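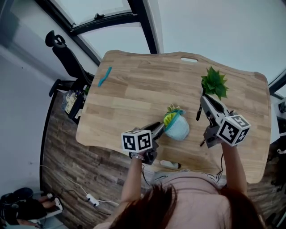

Prerwood Residents' Association
Minutes of the general meeting, May 26, 2023

The chair opened the meeting once there was a quorum. Minutes of the last meeting were approved with one correction: the sentence saying members "welcomed" the new water meters was changed to "were told of" the new water meters.

1. Water meters
The agent from Kavanagh presented the company's report on the Mustness meters. The report says the building will use less water once every apartment is metered. A member from the third floor asked what the saving was based on. The agent said on similar buildings. Asked which ones, the agent said the list could be sent. The chair noted that the same list was promised at the last meeting and has not arrived.

The cost is $40 per apartment for fitting, plus a yearly reading fee that is not in the report. Several members said they would not vote on a price with a piece missing. The agent said the fee was "modest." The secretary was asked to record the word.

Motion to put off the vote until the reading fee is given in writing. Carried, 4 against.

2. Roof
The invoice for the patch over the north stairs came to $2,865. The quote had been lower. The contractor's note gives the reason as "extra materials" and does not say what they were. Members on the top floor report that the stain on the landing ceiling is still there. The agent's view is that it is an old stain. It was pointed out that this was also the view before the patch.

Agreed to pay $1,000 now and hold the rest until someone has been up there after a heavy rain.

3. Bicycle room
The Prumumen lock has been replaced again. Members asked why the same model was bought. No answer was available. Agreed to get a price for a plain key lock.

4. Front hall
A proposal to put plants in the hall was discussed. One member wanted real ones, such as succulents, and another said artificial ones would look the same by August with less trouble. It was asked who would water the real ones. The proposal was left on the table.

5. Other business
The hall light still goes off too soon. Kavanagh says the timer was adjusted. Residents who use the stairs at night say it was not. The agent will come and stand there after dark.

Next meeting in August, date to be posted by the mailboxes. The agent is to bring the list of buildings.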